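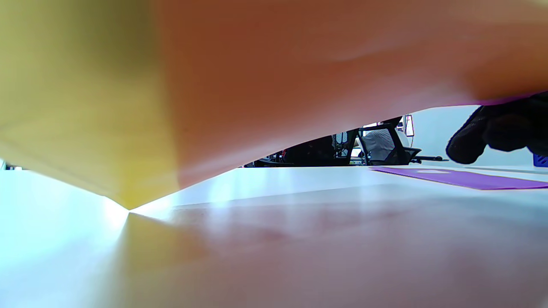

Buying a gripper or small arm for the workshop table: tips before you spend

Quick page this, written between jobs. We do folders, card sleeves, thin plastic covers, that sort of thing, on ordinary tables at Skardale. Flat floppy stuff. Spent most of the spring working out what to buy for handling it and got a few things wrong, so here are the notes. Add your own.

Start with the worst item, not the easiest

Everybody demos with a nice solid block. Ask to see it done with your thinnest sheet. A sheet lying dead flat on a shiny top is the hard one. Take a bag of your own bits to the showroom, bent ones as well. If they won't let you try them, go home.

Budget the bits round the arm

The arm price is the one on the leaflet. Then you need:

Fingers or pads – at least two sets, the soft ones wear
Mounting plate, and bolts that actualy fit it
A mat for the table top
Cables, longer than you think
Gloves for whoever is working alongside
A day of somebody's time to set it up, more like three

We put down 3,092 for the whole lot, all in, and held 200 back for odds and ends. The 200 went in the first fortnight. Next time I'd hold back double.

Get two quotes, same list

Wrote one list, sent it to Koval and to Jako, word for word. Only way to compare. Koval priced the spare pads seperately, Jako had them in the kit but charged for delivery. Looked miles apart on the front page, nearly the same at the bottom. Read the bottom.

Ask what happens when a pad splits. Posted out? Next week? Do you have to send the old one back first? Get it in writing, an email will do.

Tables and shine

Glossy white tops are lovely to wipe down and a pain for anything with a camera on it. Window light bounces straight up. Before you buy lamps or a fancy sensor, try a blind. Or turn the table round. Or a dull mat, cheap. Look at the table at 8 in the morning and again at 3 in the afternoon, different table.

Coloured sheets throw their colour on to a white top too. If you sort by colour, test on the top you'll be using.

Trial first

Hire or borrow before buying if you can. Make a tick sheet. Ours was dull but it did the job: what was picked up, by which edge, dropped or not, how long. One sheet per material. Keep thin card and thin plastic on different sheets, they behave nothing like each other.

Try the perforated stuff seperately again. A line of little holes down one side is fine for a pinch grip, hopeless for a suction cup if you land on it. Wish I'd known before ordering cups. So check which edge the holes are on and plan the pick from the other side,
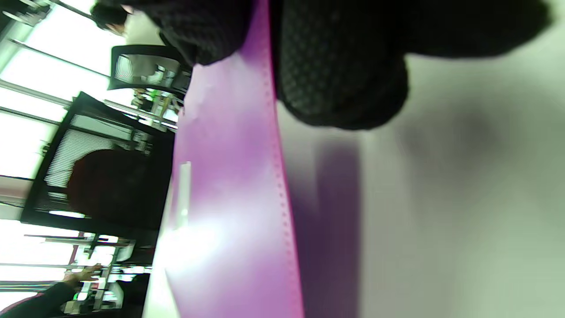 and if your sheets come with the holes on either side, budget for a pinch gripper and leave suction alone. Cups are cheaper, yes. Still leave them.

Gloves

Thin, snug, a bit of texture on the fingers. Baggy ones catch on the corner of a sheet and drag it. Buy a few pairs in each size, not one big box of large. Petro Fedoruk does our ordering and he got a box of large. We still have it.

Matting

Corkix mat on two of the tables, plain foam on the rest. Both fine. Cork stays put better, foam is easier to cut. Measure the table first, then knock a finger's width off each side or the edges curl up.

Where it goes

Room for a chair to roll back. Reach to the shelves without leaning over the arm. Plug on the same side as the arm, no cables across the floor. Mark it out with tape and live with the tape for a week before you drill anything. We moved ours 5 times on tape. Free. Moving it once after drilling would not have been.

Planning the money over the year

Don't spend it all in one go. We split it – arm and mounting first, spares in June, mats and storage whenever. Means you find out what you really need before the last lot's gone. Put pads down as a running cost, like tape or blades. Same for gloves.

Keep the boxes till the warranty's done. Flatten them, they go behind the rack.

Still to add: notes on second hand arms, and insurance. Will do those when I get a minute.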